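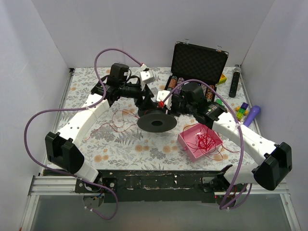 Clesberg cell, fixed camera, string-and-disc task.

Clesberg: cell setup and maintenance notes

Status: in use
Release: 3
Maintained by: Dellico bench group
Cell built by: Mujić

What this file covers

This file is for people who run the Clesberg cell or train on its recordings. It covers how the two arms are mounted, what gets checked, what breaks, and which recordings we would trust. The builder's handover sheet says the cell is "maintenance light." We have not found it so, and the sheet doesn't say what it was compared with.

Hardware

Two arms face into a walled table, one at each front corner. Both are bolted to the aluminum extrusion rail across the front, with the base motors hanging below it. The upper links are white and perforated. Each wrist carries a gripper, and on the left arm a camera module rides on top of the wrist. The fixed camera is separate and shares nothing with the arms except the clock.

The controller is a Cekex unit, one per arm. Control and logging both run at 50 Hz. The Cekex manual promises more than that, and we got more than that with the arms standing still. Under load we saw dropped packets, so we went back to 50 and have seen no reason to try again.

Cables

Read this section even if you skip the others. The purple cables are left in long loops over the wrists and come back down over the front edge. The slack is deliberate. The shorter routing that came with the cell looked tidy and pulled on the wrist connector whenever an arm reached for the far wall.

The cost of long loops is that they wander. They get between the fixed camera and the work, they rub on the tablecloth, and now and then one lies across the object you were about to pick up. We tried clips along the upper link. The clips moved the bending to a single point and we lost a cable there, so the clips came off. If you have a better routing, run it for a full working week before telling us it is better.

Before each session:
Power off, then move each arm by hand through its whole reach and watch the cable the entire time.
Press the white connector at the end of each arm. It should not rock.
Look where the cable goes over the front rail. Replace it if the jacket has gone flat or dull there.
Check that neither loop can reach the opposite gripper.

Rail and bases

The paint on the black mounting bar is chipped. We use none of those marks for alignment and neither should you. Arm position is set from the end of the rail with the steel gauge kept in the tool drawer. Earlier operators lined things up by eye against the chips, and the recordings from that period show a left arm that creeps toward the middle from one session to the next.

Tighten the base bolts cold, in the order given on the Mujić sheet. That part of the sheet is good. Thread lock is worth using on the rail side only.

Calibration

Home both arms, run the touch routine, and save the file under a new name. Do not overwrite the last one. The routine ends with a green "PASS" on the operator's screen, which tells you the numbers were saved. It will pass with a loose wrist bracket. We know this from having done it.

A better test is to bring the two grippers together over the center of the table and see whether they meet where the software says they do. The white walls give no depth cue in the wrist views, so judge it from the side, with your own eyes.

Repair notes

Gripper slips on string: clean the fingers first. New pads were blamed for months and replaced several times before anyone wiped off the old ones.

Wrist camera view jumps: usually the connector. Reseating it fixes the view for a while. Replace the cable and skip the hoping.

Shoulder hums at rest: a Cekex gain setting, according to Cekex. Lowering the gain did quiet it. It also made the arm sag, so we put the gain back and live with the hum.

Tablecloth shifts: smooth it out and recheck the gripper meeting point. Loose string should be lifted off before an arm is powered, especially near the shoulder housings.

Recordings

The task set uses red string, a black disc, a pink open-topped box and assorted other objects left on the table. We recorded 4,000 episodes and kept 2,592. The rest went for dropped frames, cable snags, or calibration files we could no longer match to a session. Kept means the logs are complete. It does not mean the task was done well, and the success flag was set by whoever was operating.

Known limits

One table, one patterned cloth, one pair of arms. A policy that does well here may have learned the cloth. We have not tested that and would be wary of any result that claims to have settled it using this data alone.

String position is never reset to a fixed layout. Motor temperatures were added in release 3 and are missing before it.

Reporting faults

Send the session log and the calibration file with the report. Reports that say only "arm acting strange" will be sent back with a request for both.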